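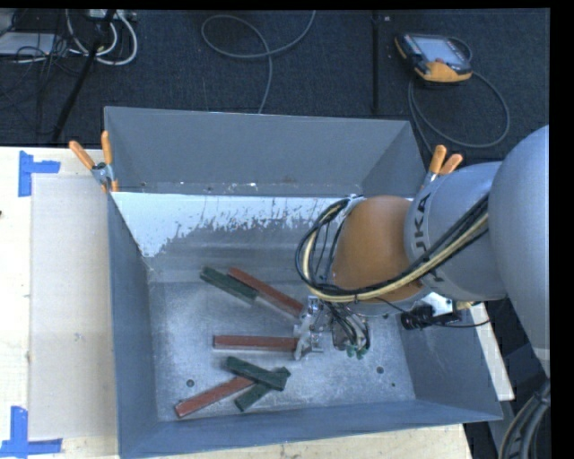
Course materials > Year 1 > Stock and Stores > Week 8

July - posted by the module tutor

Filed under: Handouts, Inventory basics

Week 8 - reorder points and safety stock

Carry on from last week, we stopped halfway through lead times.

Lead time = day you place the order to day it's on the shelf and booked in. Not the day the lorry turns up. Most people lost marks on this in the mock.

Reorder point = (daily use x lead time) + safety stock

Worked one, Stidby depot. Uses 29 cartons a day, lead time 8 days. So 232. Safety stock set at 53. Reorder point 285. When the count drops to 285, order goes in. Don't wait for the end of the week.

Where does the 53 come from? Stidby looked at their worst stretch of demand and took the gap between that and normal. Crude but fine for slow lines. Better method uses spread of demand - see chapter on variation, we do it properly next term.

Order quantity is a seperate question. Reorder point says when, order quantity says how much. Keep them apart in your answers please.

Supplier limits. Vasseur cap a single order at 999 units because their old system only had three digits in the box. Still true at time of writing. If you need more, split it, and watch for two delivery charges.

Two-bin method - small cheap parts. Use from the front bin, when it's empty you order and start on the back one. No counting. Eleck use it for all their fixings. Falls over if somone tops up the front from the back.

Stelleo case - read before the seminar. Things to look for:
- lead time got longer, reorder point never changed
- returns booked in as new stock
- who was allowed to change the figures in the system

Bring a calculator. Phones ok in the seminar, not in the exam.

Next week: ABC grouping, then dead stock and what to do with it.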